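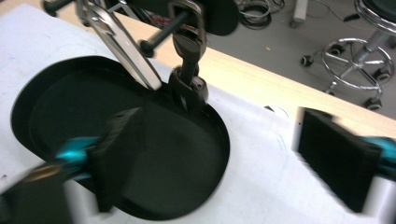 Seija Pesonen asked whether a hand-held gripper falls under the same bench rules as a fixed arm, given that a person is holding it the whole time. It does. The rules of the Prelside workshop apply to any tool with powered or spring-loaded fingers.

Before work

Clear the bench of everything that is not part of the task. Wipe the finger pads with a dry cloth and check that both sit square. A pad that has worked loose is replaced, and the old one is thrown away.

Coil cables and keep them off the walking route. Push stools back at least 38 inches from the person holding the gripper – farther if a second person is helping.

During work

Open the fingers fully before approaching a clamp, hinge or lever. Approach slowly and keep the free hand away from any joint that can close. Do not pull on a stuck part with the gripper. Set the tool down and free the part by hand.

Long hair is tied back and loose sleeves are rolled above the wrist.

After work

Enter the session in the log with your initials. Pads are inspected every 200 sessions and changed at 1000, whatever their appearance. Spare pads are kept in drawer 19, with the hex keys.

Questions about these rules go to Enda Ó Dubhghaill. The next revision is due in October.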